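Hallencheck vor dem Heimspieltag, mit meinen Anmerkungen

Basketballabteilung Grollosau, Stand Februar

Ich gehe die Liste jetzt die dritte Saison durch, und weil ich am Sonntag selbst mit der U16 auswärts bin, schreibe ich diesmal ausführlicher dazu, was ich bei jedem Punkt meine. Embla Hedlund übernimmt für mich. Embla, wenn was unklar ist: anrufen, auch um halb acht morgens, ich sitze dann eh schon im Bus!

1. Spielfeld
[x] Boden gewischt, ganze Fläche
[x] Linien vollständig
[ ] Bodendeckel fest

Beim Wischen bitte auch hinter die Grundlinie, da landen die Leute nach dem Korbleger ja alle. Der Bodendeckel hinten links (der für die Volleyballpfosten) klappert wieder. Ich habe ihn festgedrückt und er kam beim Drübergehen sofort hoch, deshalb kein Haken. Liegt außerhalb der Seitenlinie, aber genau dort, wo der Schiri rückwärts läuft. Muss vor dem ersten Spiel fest sein, notfalls mit Tape rundum.

2. Korbanlagen
[x] Ringhöhe 3,05 m, beide Seiten
[x] Ringe federn und kommen gerade zurück
[x] Brettpolster unten und seitlich
[ ] Netze

Am Ostkorb hängen zwei Schlaufen lose, da bleibt man beim Rebound mit dem Finger drin. Ersatznetz liegt im Geräteraum im grauen Fach, einhängen dauert keine fünf Minuten. Die Ringe hat Severyn Sydorenko mit mir zusammen geprüft, er am Ring, ich unten an der Leiter. Bitte das wirklich immer zu zweit machen, und nach dem Runterfahren der Anlage schauen, ob die Verriegelung eingerastet ist – man hört es klacken, aber ich will, dass jemand hinguckt.

3. Auslauf und Wandpolster
[x] Zwei Meter frei an allen Seiten
[x] Polster hinter beiden Körben
[ ] Bänke auf Position

Die Gästebank stand bei mir viel zu nah an der Seitenlinie. Das passiert jedes Mal, wenn vorher Handball war, und jedes Mal schiebe ich das Ding allein zurück. Die Wandpolster sind okay, eins hat einen Riss in der Naht, stört beim Spielen nicht, gehört aber im Sommer ausgetauscht.

4. Tribüne und Wege
[x] Tribüne ausgezogen und arretiert
[x] Beide Notausgänge gehen auf
[x] Fluchtwegschilder leuchten
[ ] Geländer Block B

Zugelassen sind wir für 459 Leute, und beim Derby gegen Skustia waren sicher alle 459 Karten weg. Vira Zinchenko macht die Kasse und gibt keine einzige mehr raus, da könnt ihr betteln, wie ihr wollt. Am Geländer in Block B fehlt unten eine Schraube, wackelt leicht. Die oberste Reihe dort bitte sperren, bis die Firma Tkachenko da war. Kinderwagen kommen neben den Getränkestand und NICHT vor den Ausgang Nord, auch nicht »nur für ein Viertel«. 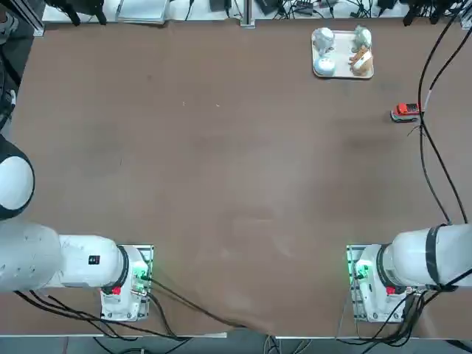 5. Kampfgericht und Strom
[x] Anzeigetafel, Wurfuhren, Hupe
[x] Kabelbrücke über dem Laufweg
[x] Ersatzstoppuhr geladen
[ ] Verlängerung getauscht

Die Wurfuhr Ost hat kurz gesponnen und nach einem Neustart lief sie sauber durch, zweimal 24 Sekunden getestet. Die orange Verlängerung mit der geknickten Tülle will ich nicht mehr sehen, bitte wegwerfen und die neue mit 50 Metern nehmen. Bit-na Seok sitzt am Anschreibetisch und hat gern die Füße auf der Mehrfachsteckdose, also schiebt die unter dem Tisch ganz nach hinten. Liebe Grüße, Bit-na!

6. Erste Hilfe
[x] Koffer vollständig, nichts abgelaufen
[x] Defi-Anzeige grün
[ ] Kühlpacks

Acht Kühlpacks müssten da sein, ich habe drei gefunden. Die U14 nimmt sie mit und bringt sie nicht wieder, ich sag's, wie es ist. Yevdokiia Zakharchenko hat Sanidienst und ist 60 Minuten vor Sprungball in der Halle. Sie braucht den Schlüssel zum Regieraum, der hängt bei mir am Brett, Haken vier.

7. Umkleiden
[x] Duschen laufen, Abflüsse frei
[x] Licht im Gang
[ ] Bank in Kabine 3

Die Bank in Kabine 3 hat einen Splitter, ich habe Tape draufgeklebt. Gästeteam also lieber in die 2. Und wer die Musikbox vom Team Dorine findet: Die gehört nicht auf den Duschrand, Akku hin oder her.

Offen bis Sonntag, 9 Uhr: Bodendeckel, Netz Ost, Gästebank, Sperrung Block B, Verlängerung, fünf Kühlpacks. Die Kabinenbank kann bis nächste Woche warten. Embla, häng die unterschriebene Liste bitte wieder innen an die Tür vom Geräteraum.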